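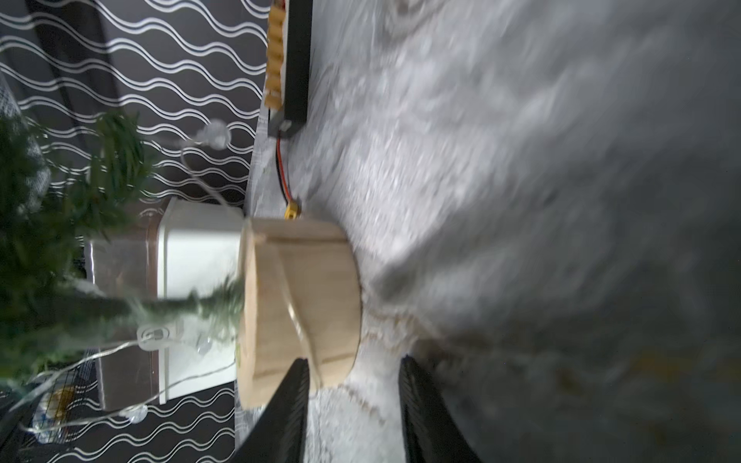
## Small Trees and Their Wooden Bases

Children who visit the Lutbridge Museum of Home Life in December often ask how a small artificial Christmas tree stays upright. The answer is in the base.

A tree in a forest is held by its roots. An artificial tree has none, so it needs something heavy and wide at the bottom. A thick, round piece of wood does this job well. The stem joins the flat face of the wood, and the weight stays low, close to the table.

### Reading the wood

Wood has a pattern called **grain**. Grain shows how the tree grew when it was alive. Pale wood may have darker streaks running through it. Some pieces also have cracks, which can form as wood dries and shrinks.

### Adding the lights

Small trees are often decorated with fairy lights. These are tiny bulbs joined by thin wire. Wire that is silvery or clear is hard to notice among green needles – the bulbs seem to float.

Visitors to the Rastura Room may decorate a tree at the long table. Please follow these steps:

1. Lay the tree on its side.
2. Begin with the wire near the stem.
3. Guide it outward in loose loops. Do not pull it tight.
4. Stand the tree on its base and ask an adult to plug in the lights.

The table seats 6 children, and each turn lasts 30 minutes. Questions may be put to Meinir Owen at the Learning Desk.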